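4. Teaching the Likine policy to grasp soft and crumbly things

Okay, so by now you've got the arm bolted down and the Trorkik driver talking to it (if not, go back to section 3, I'll wait). This section covers recording your own demonstrations and training on them. It's the part of the method I enjoy most, and also the part where I wasted most of a June, so please read the notes before you start pressing things!

The short version of the method: we show the arm a grasp by hand, record it through the wrist camera, and let Likine learn when to stop closing. There's no force sensor anywhere. The policy picks up on how the object deforms between the fingers, and that does the job surprisingly well on stuff that sags or sheds.

1. Find the emergency stop and press it once. Check that the arm goes limp in the driver window, then release it and re-enable.

2. Put your object on the table and open the fingers all the way. Start every demonstration from wide open, even when it feels slow.

3. Run the Kovent recorder and pick "new session". Give it a name you'll still understand next week. (Mine are full of "test_new_new", learn from me.)

4. Guide the arm in, close gently, lift, hold for a breath, put it back down. Press save.

5. Turn the object a bit and do it again until you have 40 good ones.

CAUTION: Keep your free hand out from between the fingers while the recorder is running. The driver holds position between saves and it will not let go politely.

Note: "good" means the lift held. Save the failures too, but tag them as failures. Binta Danladi talked me into this and she was right. In our runs the policy trained on successes only got 302 lifts out of 900, and with tagged failures mixed in it went up to 388. Still under half, I know, but these were objects it had never met.
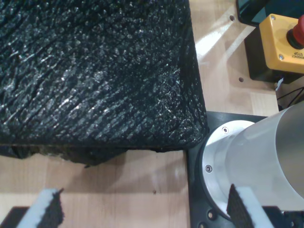
6. Close the session and start training with the Ikonen profile called "soft". Leave the learning rate alone the first time around. I mean it, everybody fiddles with it and then writes to me.

7. When training finishes, load the new checkpoint and play it back at slow speed with your hand on the stop. If the fingers dither above the object and never commit, you probably need more approach angles in your demonstrations, so go back to step 4.

Note: wipe the finger pads between sessions. Fluff changes the grip, and it changes what the camera sees too, which had me chasing a bug in the wrong place for ages.

Once slow playback looks sane, move on to section 5 for full speed.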